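This folder keeps the word list of kitchen and house terms collected in Ollardale. The list has 436 entries. Each entry is one line in `terms.csv`, and the file is saved as UTF-8.

## Columns

- `term`: the word as the speaker said it
- `plural`: empty when the speaker did not give one
- `meaning`: a short explanation in English
- `speaker`: initials only
- `note`: free text, sometimes long

## How the words were collected

Hala Salem and Naima Bensaid visited families in June and wrote the words by hand. Hicham Berrada typed them later. When two speakers gave different spellings, we kept both, each one on its own line. Please do not merge them, even if they look like a mistake.

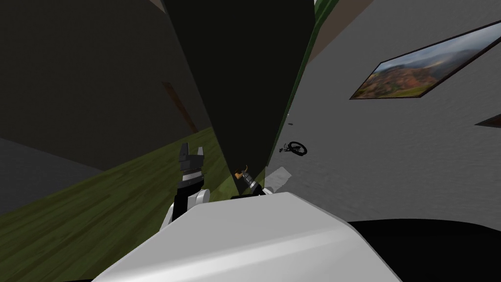
The meanings were the slowest part of the work. Many words have no single English word that fits, and for these we wrote a full phrase. Color words gave the most trouble. One speaker uses the same term for the white of a smooth, rounded housing and for the dark grey of two gripper fingers, if both surfaces are clean. Another speaker finds this very strange. In such cases the `meaning` column has both opinions, with a semicolon between them.

## Known problems

- 5 entries have no meaning yet. They are marked `TODO`.
- The plurals from the Bronenon side of the valley were not checked by a second person.
- Some spreadsheet programs change the accents when they open the file. Choose UTF-8 in the import window.

## Changes

Please send corrections to Valentin Marty, with the term and the line number. If you speak the dialect yourself, tell us also which village you are from. Corrections received before Sunday go into the next version.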